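# Gripper opens for a moment on the way to the tray

**Panya Mahawong**

We run a two-arm cell at Drudthorpe, planned in Cemon. The right arm picks small parts off the table and the tray sits at the other end. Since I moved the planner to its own process, the right gripper sometimes opens for an instant just after the grasp. The log shows an open command with an old timestamp. The left arm hardly moves in this job, so I don't think it's a collision stop.
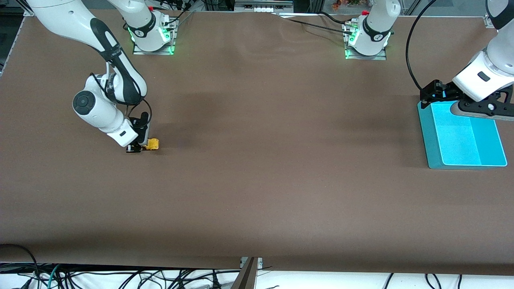
Both arms share one command queue, 475 entries deep. I've tried lowering the grip speed, with no change. Is there a setting to flush the queue on replan, or do I have to write it myself?

**gerkimska_user**

There's no setting. When the planner replans, it cancels the trajectory but leaves the gripper commands where they are, so a stale open gets played later. Do these 2 things:

- give each arm its own queue
- stamp every command with the plan ID and drop any that don't match the current plan

A depth of 6 is plenty. With 475 you're storing old behaviour and replaying it. Check that both processes use the same clock too, or your timestamps won't tell you much.

**Suksawat**

Had the same thing in January. I turned replanning off. Cycle got slower but it stopped dropping parts.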